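Home Products Kits Spares Workshop Notes Contact

Endix Hand Gripper Kit

3 min read

The Endix is a hand-held gripper for people who are building an arm at home or in a shared workshop and want to work out the grasping before the arm is finished. You hold it, squeeze the trigger, and the fingers close. The same finger set bolts to the Tretden wrist plate later on, so the time spent fitting and tuning it carries over.

The kit comes as flat parts and a bag of hardware. You need a hex driver, small pliers and a clear bench. Most builders finish it in an evening. The linkage goes together first, then the fingers, then the pads. Leave the pivot screws a quarter turn loose until both fingers are on, and check that they meet at the center before tightening. If one side lags, the link on that side is usually in upside down.

The fingers are black and curved, with triangular cut-outs near the base to save weight. The blue rubber pads are rounded at the tip. They wear, and we sell them in pairs. Dust from a sanding bench makes them slick, so wipe them with a damp cloth before a session.
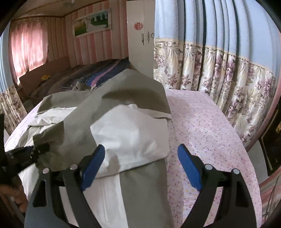
Cloth is the hardest thing most home builders try, and it is worth trying early. A rigid block tells you that the fingers close. A shirt or a sheet tells you if the pad angle is right, if the tips meet evenly and how hard you have to squeeze before a fold stays put. Start with a single edge. Move on to lifting a corner with one gripper while the other takes the opposite side. For that you need two kits, and the second should be built with the same pad spacing as the first.

Specifications

Weight, assembled: 195 g
Finger length: 200 mm
Fingers: 2
Pads: rubber, blue, replaceable
Rated linkage life: 3000 cycles before the bushings need checking
Mounting: hand grip included, Tretden wrist plate sold separately

The rated life is for hand use. On a powered arm, check the bushings sooner, and set a current limit on the drive so the fingers can't stall closed. The Bratu driver board has a limit setting in its menu. Other boards will work, but you'll have to wire the cutoff yourself.

Kits bought before November have the older grip with the narrow trigger. The fingers and pads are the same and all spares fit both. The wide trigger can be ordered alone.

Spares and add-ons

Pad pair, blue
Bushing set
Wide trigger
Tretden wrist plate
Plundum bench stand, holds one gripper upright for pad changes

Orders ship in a plain carton with printed assembly sheets.

Last updated: May 13, 2025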